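# Setting up the bin for picking practice

These notes are for new members of the Skumano robotics club who are getting ready for the sorting round in July. They cover the bin, the objects and the first test run. Arm start-up and the safety briefing are on a separate page, and you need to have been signed off on both before you do any of this.

Last updated 3 March 2024.

## What you need

- the grey bin
- one bar clamp
- blue tape
- the box of practice objects
- the run log (the Wuisan notebook, not the loose sheets)

## Steps

1. Put the arm in its parked position and press the stop button. Leave it pressed until step 6.
2. Set the bin on the table and push it up against the stop. If it has been moved since the last session, check the tape on the table as well. Peel off any piece that has lifted and put down a new one in the same place.
3. Clamp the bin at the corner. Tighten by hand until it no longer shifts when you push the opposite wall. Overtightening bends the wall and the calibration goes off.
4. Check the cables. Move the wrist slowly through its range at low speed with a second member watching. Nothing should pull tight or catch on the bin wall. If a strap has slipped, tell whoever is leading the session.
5. Tip 5 objects into the bin from the practice box. Do not arrange them. In the round they are dropped in by the judges, so neat rows teach us very little.
6. Step back behind the line, release the stop button and load the program called Postitz. The older one, Kornico, still runs but opens the gripper too wide for this bin.
7. Run 7 picks and write each one down as picked, dropped or missed.

## If it keeps missing

Shiny and see-through objects cause most of the misses. Try turning off the lamp nearest the table first. If that makes no difference, rerun the camera check and compare the score with the last one in the log. Anything under 597 means the camera has been knocked and needs calibrating again – allow about an hour.

Flattened objects are the other problem. The gripper comes down in the right place but closes on nothing. Lower the pick height by a small step and try again, and put it back afterwards.

## Choosing objects

Keep the mix varied and swap it every session. We have logged 1524 picks so far, and the early ones are not much use as they were nearly all done with blocks. A good mix has something clear, something dented and something with an awkward shape. The red plastic cup on its side, the crumpled can and the yellow toy block make a fair test together, particularly when they end up on the same half of the bin floor, where the gripper has less room to come in between them. Put everything back in the practice box when you finish.

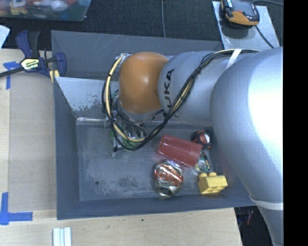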